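Bench notes: two grippers, one controller, too many socks

Quick one this month, half the team is packing for the Tulleck demo and I've got until 4 to get this in.

So. The Folamen fingers arrived in April and we've finally had them on the two-arm cell long enough to say something. Short version – keeping them on for small parts, going back to the old Mulliks for cloth. Longer version below, skip if you don't care about jaws.

What we ran

Same pick list for both sets. Toy bricks, socks, the plush. Same mat, same walls, same lighting as far as we could manage it. 119 picks per set, teleop only, no learned policy yet. Sutrisno Kwok did nearly all the driving so blame him for the style. I did a few and they were bad, they're not in the numbers.

Bricks

Folamen wins. Flatter pads, they close square and the brick doesn't twist on the way up. With the Mulliks you'd get a decent grab and then a slow rotate, and by the time you're at the handover the other arm is looking at a corner. Tilted bricks are still a pain with either set. You come straight down, one finger lands on the studs, the whole thing skates off across the mat. Sutrisno's fix is to come in a bit behind and drag forward before closing. Works, looks awful.

Socks

Other way round. The Folamen pads are slick and thin knit just slides out. Mulliks have that soft rubber and they'll take a sock from pretty much any angle. We tried tape on the Folamens. Don't.

Handovers

Mostly a controller problem, not a finger problem. The Gunawan board lags when both arms are moving at once and you feel it most in the last bit before contact. Dropping the speed limit on the recieving arm helped alot. Firmware update is supposed to sort it, will beleive it when I see it.

Watch the cable on the long link too. When the two grippers get nose to nose over the middle there's not much slack, and it's easy to forget while you're staring at the brick. 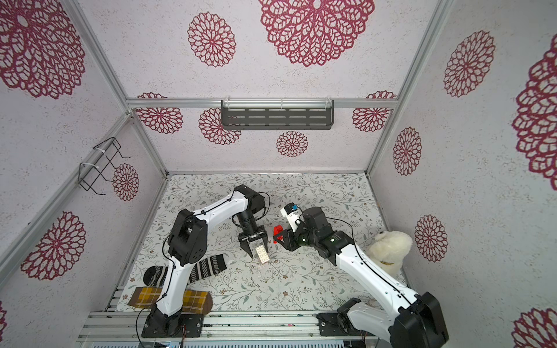

Wear

Pads are rated for up to 3,000 cycles according to the sheet. We're nowhere near that and one Folamen pad already has a nick in the edge, probably from a stud. Spare set is in the drawer under the bench – if you take one write it on the lid please.

Next

Wrist cameras. The current mounting angle is fine for bricks but you lose sight of the fingertips on anything floppy, so we want to try a steeper one before the next round. Also want to mix sets, Folamen on one arm and Mulliks on the other, which Sutrisno thinks is cheating. If you've got objects you want on the pick list bring them by, small and washable. No more socks, we have socks.

Pick logs are in the shared folder under grippers, ignore the tab called OLD.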